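In defence of the ugly plastic rack

August 7, 2022

I have spent most of my working life in small teaching labs, first as a technician and now as the person who orders things. Ordering is the dull end of the job. It means catalogues, lead times, broken glass and a spreadsheet with 1559 lines in it, most of which describe something that costs less than a sandwich. I want to write about one of those lines, the test tube rack, and why I think most teaching labs buy the wrong one.

The wrong one, in my view, is the handsome one. Every few years somebody decides the teaching lab looks shabby and there is a bit of money for smartening it up. The benches get a wipe of varnish, the stools are replaced, and the old racks go in a skip. In their place come racks in varnished wood, or in brushed steel, or in a very pale grey plastic chosen to match the cupboards. They photograph well for the prospectus. Then the term starts and people have to use them.

We had wooden racks at Kaimal when I started there. They were nice objects and I was fond of them. They were also stained with every dye we had used since they were bought, they swelled if you left them in the sink, and they could not go in the dishwasher. Each one held 6 tubes in a row with a peg behind each hole for drying. If you had more than six tubes, which everyone did by the second week, you needed another rack, and then a bit of tape to say which rack was whose. By half past three on a practical afternoon the benches were covered in racks and tape and it was hard to find anywhere to put a notebook down.

Steel wire is better and I have no real quarrel with it. It lasts. It goes in the oven. But the cheaper wire racks are springy, the tubes rattle about in them, and when one of the welds goes you have a sharp end sticking out at finger height. I have filled in two accident forms because of wire racks and none because of plastic ones. That is a small sample and I won't pretend otherwise, but it did affect what I bought next.

What I bought next was cheap, bright, perforated plastic. The sort that comes flat in a bag, in colours you would not choose for anything in your house. You push the end panels on to the plates, swear at it a little, and you have a rack. The first order came from Rullik, who had them on offer, and they arrived in a mixture of orange, blue and a green that was close to the colour of mouthwash. A colleague said it looked like a nursery. It did, a bit. I have bought the same kind ever since.

My reasons are ordinary ones.

The first is that you can see them. A teaching lab bench in use is a muddle of white paper, clear glass, clear plastic and white tissue. Clear tubes on a white bench are surprisingly easy to miss, and a student turning round with a bag on their shoulder will miss them. A loud rack marks the spot. People steer round it without having to think, in the same way they steer round a wet floor sign.

The second is that colour does a job that labels do badly. When we ran the water testing project with the Zimcombe schools in July, we had four groups sharing two benches, and each group was given a colour. Orange rack, orange tape, orange line on the clipboard. The groups were twelve-year-olds and they had been awake since an early coach. We did not lose a sample all week. The previous summer, with grey racks and careful handwritten labels, we lost several and had one very long argument about whose pond it was.

The third is that there are more holes than you need. This is the part people object to. Someone on our equipment working party once asked why we were paying for rows of holes that sit empty most of the time. But the empty holes are where the work happens. You put the tubes you have not touched along the back. When you have dealt with one, you bring it forward. Anyone who comes to the bench, including you after you have been called away to the phone, can tell which are which. With a single row of six there is nowhere to bring anything forward to, so you end up leaning the finished ones in a beaker.

I was taught this at my first job and I have taught it to everyone since. It isn't written in any of the manuals I have on the shelf. The manuals say to label the tubes, which you should also do, but a label tells you what is in a tube and says nothing about how far you have got with it. Position tells you that. It works best when everybody in the room follows the same habit, so it is worth deciding on one and sticking it on the wall.

The same goes for caps, and here I will stray off the subject for a moment. Buy capped tubes for teaching if you can afford them, and buy the caps in one colour. There is a fashion for assorted caps, sold as a way of coding samples. In practice caps come off, go into a heap, and go back on the wrong tube. If the caps are all alike then nobody is tempted to trust them. Put your coding on the body of the tube in pen, where it stays with the contents, and let the rack tell you the group.

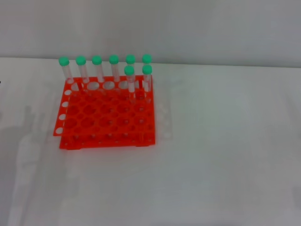 Green-capped tubes in an orange-red rack: six along the back row, two more one row forward.

There are fair things to be said on the other side. Plastic racks are light, and a light rack with tubes in only one row can be knocked more easily than a heavy wooden one. I tell people to keep them well back from the edge of the bench, and I would not use them for anything tall. They don't all like heat. We warped four of them in the first month by putting them through a drying cycle that was meant for glass, and they rocked on the bench ever after. The side panels can work loose. Some of ours have been pushed back together so often that they no longer sit quite square, and I ought to throw those away and have not.

Then there is the waste argument, which I take more seriously. A wooden rack can last for decades and a plastic one does not. All I can say is that ours have lasted longer than I thought they would. The oldest of that first batch have faded and gone chalky at the corners but they still hold tubes upright. I would sooner buy a plain thing and keep it until it breaks than buy a nice one and replace it when the cupboards change colour. If a supplier would sell me spare end panels on their own, I would be happier still. I asked Giltent about this and was told there was no demand. I would like it known that there is a demand of at least one.

The argument I have less patience with is the one about looking professional. I have heard it from people who run labs and from people who only walk through them. The feeling is that serious work deserves serious-looking equipment, and that students will take more care if the things in front of them look expensive. I have not seen it happen. Students take care when they can see what they are doing and have enough room to do it. They take less care when they are frightened of marking something, because then they hold it with their fingertips.

It is also worth thinking about who does the washing up. In our place it is one person on a part-time contract, with two sinks and a machine that sulks. Perforated plastic rinses through and drains by itself. Solid racks hold a puddle in every hole and have to be turned over, shaken and turned back. Whoever picks the equipment should have to do an afternoon at the sink before signing the order. I did it for years, and it has shaped my taste more than any catalogue.

So if you are about to refit a teaching lab and someone has put a swatch card in front of you, match the stools to the cupboards if it makes people happy. Then order the racks separately, in the loudest colour on the page, with more holes than you think you need. Get a few spares. Keep one for yourself in the prep room and write your name on the bottom of it, or it will be gone by half-term.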